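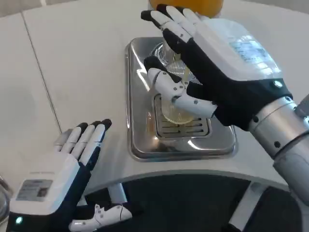
214

CAPÍTULO 6
La barra y el goteo: economía de lo que se derrama

Toda hostelería empieza con una mentira piadosa, la de que el líquido va a ir del recipiente grande al pequeño sin detenerse por el camino. El estudiante que haya trabajado un solo verano detrás de un mostrador puede saltarse este párrafo. Los demás harán bien en aceptar desde ahora que una parte de lo que se compra no se vende nunca, que acaba en la bandeja, en el trapo o en el zapato, y que esa parte tiene nombre contable. Se llama merma, palabra que suena a pescado y que los manuales antiguos despachaban en una nota al pie.

En este capítulo la sacamos de la nota. Los capítulos anteriores trataban de lo que entra en el local (compras, recepción, almacén) y daban por supuesto, con un optimismo que los autores lamentamos, que todo lo almacenado llegaba al cliente. Ahora nos ocupamos del último metro, el que va del grifo al vaso.

6.1 Un caso para abrir boca

La cafetería Dundance abrió en agosto con una carta corta, un alquiler largo y un dueño convencido de que las pérdidas eran cosa de otros. Al cerrar el primer trimestre, las compras de leche y zumo no cuadraban con las ventas. Se sospechó del proveedor, Mkhize, que presentó sus albaranes firmados. Se sospechó después del personal, que es lo tradicional. Por último se llamó a una consultora, Mekdes Ayele, que pidió una jarra graduada y una silla.

Ayele pasó 4 jornadas sentada junto a la barra, midiendo al final de cada turno lo que se recogía en las bandejas. El informe, fechado en abril de 2019, ocupa 2 páginas, y una de ellas es la portada. Su conclusión cabe en una línea: la bebida que faltaba estaba donde había estado siempre, debajo de la rejilla. El dueño pagó la factura y tardó bastante en volver a hablar del asunto.

Conviene leer el caso con algo de malicia. La bandeja de goteo es un invento excelente: mantiene limpia la barra, protege el mueble y evita que el camarero resbale. También esconde el problema con una eficacia que ya quisieran muchos directores financieros. Lo que cae en la barra molesta y se corrige – lo que cae por una ranura desaparece de la vista y, al poco tiempo, de la conciencia.

6.2 Merma evitable y merma inevitable

Llamaremos merma inevitable a la que se produciría aun con personal experto, equipo en buen estado y clientes pacientes, tres condiciones que el lector verá reunidas pocas veces. Comprende la purga del grifo, la espuma sobrante y la gota final. Merma evitable es todo lo demás: el vaso demasiado lleno, el pedido mal oído, la junta que pierde desde Navidad.

La frontera entre ambas se discute mucho en las reuniones y poco en la barra. Como regla de trabajo, si el encargado la explica encogiéndose de hombros, empiece por anotarla como evitable. Siempre habrá tiempo de rectificar.

Para el registro diario usaremos la hoja Zosta, que se reproduce al final del capítulo y consta de tres columnas: producto, volumen recogido y turno. Existió una versión con columna de «observaciones», retirada cuando se comprobó que servía sobre todo para acusar al turno anterior. Antes de pasar al apartado 6.3, donde se calcula el coste por servicio, repase la conversión de centilitros a litros. Casi todos los errores de los ejercicios nacen de una coma.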